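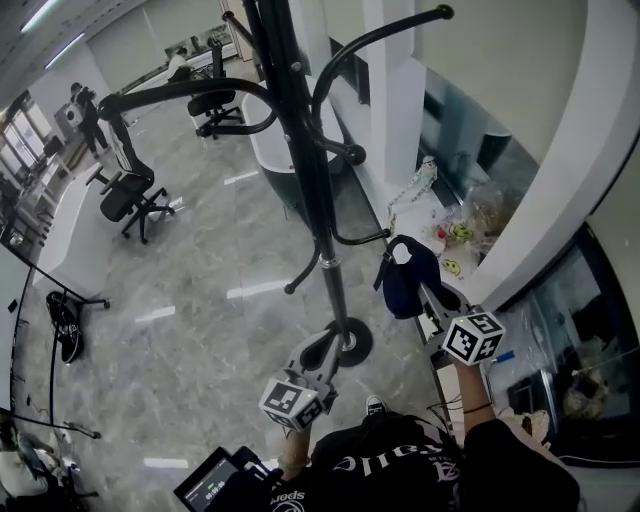
I've wanted a proper coat rack for years, and I mean the tall old-fashioned sort with curly arms, the kind your scarf slides off twice a day. My last one was a wobbly thing from Dorano that fell over whenever anyone hung up a wet parka (usually mine!).

So in January I went looking, and came home with a black metal one from Prandell for 60 quid. Lovely round knobs on the ends, which are much kinder to a collar than a hook. Caps go low down, where you can grab them on the way out. Coats go up top, and spread them round, please, or the whole lot leans. Bags I still sling over the banister, and I'm not sorry.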